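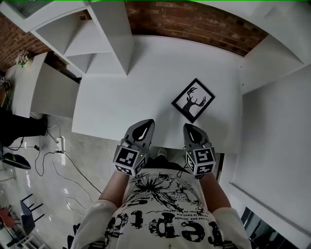

Donnelly Street, the long room, finally getting somewhere. Posting this quick before I forget what went where. We got the keys in July and for weeks it was boxes on boxes and no place to put a coffee down. Now there's a table. A big white one, and the first thing to get decided on it is the deer. Black silhouette, antlers, white mat, thin black frame, you either like it or you don't. I like it. It came along from the old Malby place, where it hung behind a door and got a good look maybe twice a year. Wherever it ends up this time it's getting a proper wall.

Updated 2022-10-02

Short version for anyone new: same group, new room, bigger than Malby, colder than Malby, better light. Brick on one side, metal overhead. We moved everything we own in two van loads and then spent way longer then that finding homes for it. Not many pictures this time, I was carrying stuff. Notes under each heading, read them or don't.

THE PICTURE QUESTION

Deer first. Options so far:

Over the table. Obvious, easy, a bit dining room.

By the door. First thing people see. Gets bumped by every coat and every bag. No.

On the brick. My vote. Black on white against that red-brown would look great. But then you're drilling brick, and we have one masonry bit and it's tired. Drill into the mortar, not the brick face, everybody keeps telling me. Fine. Will do. Wall plug, screw, hang it, step back, move it an inch to the left, swear.

Standing on top of something and leaning. The lazy option, and looks nice in magazines. Probably slides off in week one.

Height is the other argument. Our old stuff was all hung too high. Center of the picture at eye level, and eye level for a normal person, not the tallest one in the room. We cut a square of paper the same size and taped it up to look at for a few days. Cheap trick, works, leaves no holes. Painter's tape doesn't love the brick by the way, falls off overnight. Use more.

Also there are four more frames still wrapped in towels somewhere. One is definately cracked. I heard it.

THE TABLE

White top, wipes clean, shows every single pen mark. House rule, starting now: nothing lives on the table. You can use it for whatever you want, cut, fold, sort, eat lunch, but when you leave, it goes back to bare. At Malby the table turned into a shelf inside a week and we never got it back. Paint tins on one end, somebody's toaster on the other.

Cleaning it: warm water, drop of dish soap, soft cloth. No scrubby side. Marker comes off with a little rubbing alcohol if you're fast.

Heads up, it's heavy. Lift, don't drag. The floor people will thank you, and by floor people I mean me.

THE WALL OF CUBBIES

Big white unit, open cubbies up top, taller section under that, and a door with ribbed frosted glass that I have gotten weirdly fond of. You can tell there's stuff behind it but not what stuff. Perfect. All the ugly things go in there.

We looked at buying a Vutden set new and the quote came back at 1,558 before delivery, so no thank you. Got this one secondhand out past Garasari, paid for it in cash and a sore back. Came apart in three pieces and went back together with a few screws left over. It's standing. It's not wobbling. Moving on.

Plan for what goes where, shout if you object:

Top cubbies, light things only. Paper, felt, empty jars, the holiday box. Stuff you can pull down without getting hit on the head.

Wide cubby underneath, the baskets. Labels on the front please, the side is no use to anyone.

Open bay with the shelf, everyday things. Whatever you reach for every time you're in. Scissors, tape, extension cord. If you have to kneel to find the scissors then the scissors are in the wrong place.

Behind the glass, glue, cleaning bottles, the iron, all the half-used whatever.

Don't stack on top of the unit. I know it looks like free space. It's how we ended up with the Malby situation.

Shelf unit against the red-brown brick, pipes and tube lights overhead, someone facing away on the left: 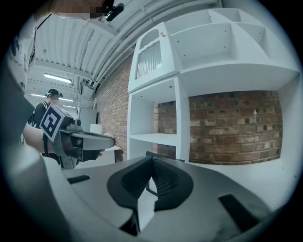 LIGHTS AND CEILING

White corrugated metal, white pipes and conduit running every which way. There was talk of hiding it all with fabric. Leave it alone I say. It's white already, it bounces the light around, and anything you hang up there is going to collect dust and then drop it on the table.

The tubes are bright. Good for work, not so good for sitting around in the evening. Want to add lamps, one by the table, one at the far end. If you've got a floor lamp you're sick of, bring it. No shades with fringe.

Metal ceiling means rain is LOUD. Had one good storm so far, couldn't hear the radio at all. Sort of loved it.

STILL TO DO

Find the masonry bit. Buy a new masonry bit.

Unwrap the other frames, see what survived.

Felt pads for anything with legs.

Labels. Somebody with nice handwriting, so not me.

Hooks by the door for bags. More than 4, people always bring friends.

Figure out the draft under the door.

More pictures once the deer is up. Got to run.

Comments (5)

mossypatch
On the brick, absolutely. And get two bits, the cheap ones go blunt halfway through the first hole

lowtide_22
can we please talk about the toaster. where is the toaster

cornerdesk
We have the same kind of ribbed glass on a kitchen cupboard, grease loves the grooves. Old toothbrush and vinegar, go with the lines. Looks great though, jealous of that unit!

mossypatch
Toaster is in the box marked YARN

paperandstring
I can do the labels, been wanting an excuse to use the good pens. Is the wide cubby deep enough for the long baskets or should I bring the short ones?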